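Visit report: Gendley manipulation group, Dec 4, 2019

Ankit Malhotra and I spent the afternoon with the group that runs the Plenby study. The question is narrow: can a policy trained only on demonstrations from hand-held grippers match one trained by teleoperating the arm?

Rasmus Zariņš went through the method first. Each gripper carries a wide-angle camera, and its position is recovered afterwards from the video. The task is sorting cloths on a table. The data set stands at 850 demonstrations, of which 227 were rejected, mostly for lost tracking. Rejection fell once operators were told to move the wrist more slowly – a change made in October.

Collection takes place in an ordinary room with a checked cloth on the table. The operator wears a head-mounted device as well as holding the gripper, and the square marker on top of the gripper faces outwards.
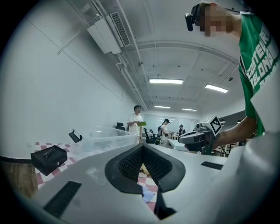 Results so far

The policy was tested over 50 trials on an arm it had not been trained on. It failed in 6, all at the first grasp, where the cloth lay flat. Iara Jara puts this down to finger height. The teleoperated baseline has not yet been run on the same arm, so no comparison can be drawn. We asked for the raw trial logs.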